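How to Get Wrinkles Out of Thin Fabric Without an Iron
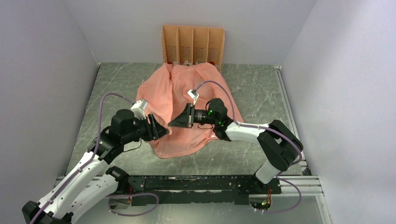
Thin pink fabric with many folds and creases.

Fill a spray bottle with clean water and add two small spoons of white vinegar. Test it first on a hidden corner – some colors can change.

Hang the fabric in the bathroom, spray it lightly from both sides and pull the edges down with your hands. Wait five minutes, then pull again. Leave it hanging until it is fully dry.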